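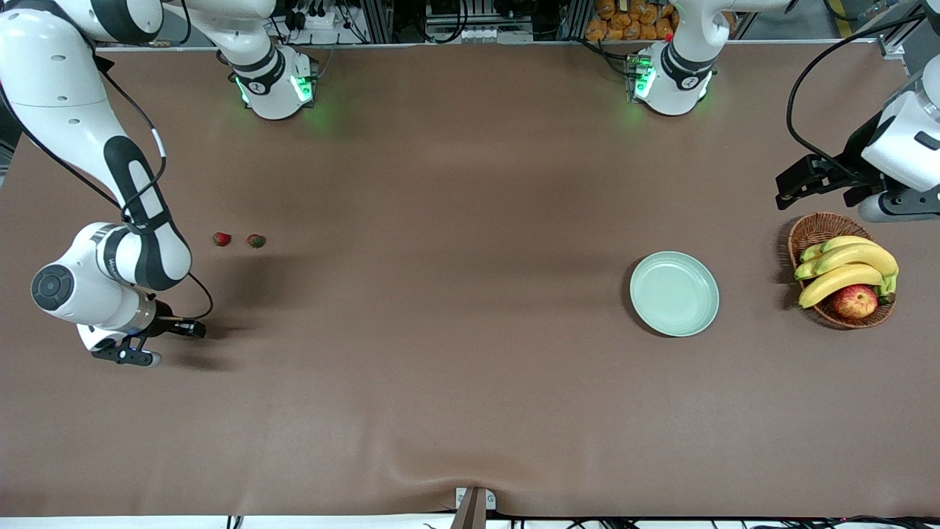

Table covering

A table covering is a sheet of cloth or other flexible material laid over a tabletop. It protects the surface from scratches and stains, hides an uneven or worn top, and gives a plain background for food and small objects. Coverings are used in homes, restaurants, schools, shops and workrooms. The word tablecloth usually means a covering used for meals, while cover or table sheet is more common in other settings.

Materials

Cotton and linen are the oldest common materials. Both absorb liquid quickly and can be washed hot, but they crease easily. Polyester and cotton blends crease less and dry faster. Felt and brushed fabrics are used as underlays, where they soften the sound of dishes and keep the upper cloth from sliding. Coated cloths have a thin layer of plastic on one side and can be wiped clean.

Finish affects how a cloth looks under room lighting. A matte surface scatters light and shows fewer bright spots, although colored lights close to the table can still tint it. A glossy surface reflects lamps more sharply and makes fine wrinkles easier to see.

Color

White is traditional for formal meals. Brown, gray and dark green are common for everyday use, as they hide crumbs and light soiling. Small, bright foods stand out well on a plain brown cloth. Strawberries are an example, both for the red of the fruit and for the green of the cap. Patterned cloths hide stains better than plain ones but make small items harder to find.

Fitting

A cloth may hang over the edges, end level with them, or be pulled tight and fastened underneath. The part that hangs down is called the drop. At dining tables the drop is usually kept short enough to clear the seats. On long tables the cloth is often laid from one end and smoothed toward the other.

Clamps and brackets along the edge affect how the fabric lies. A fold can form where the cloth meets a bracket, and may run some way in toward the middle of the table. Loosening the cloth on both sides of the bracket, smoothing it outward and fastening it again removes most folds of this kind. Fine wrinkles left over from storage can be taken out with a steamer.

Care

Berry juice should be blotted and rinsed with cold water before washing. Rubbing spreads the stain. Grease is treated with dish soap, and candle wax is left to harden and then scraped off. Cloths stored on a roll crease less than those stored folded.

See also

Napkin
Oilcloth
Place mat
Table runner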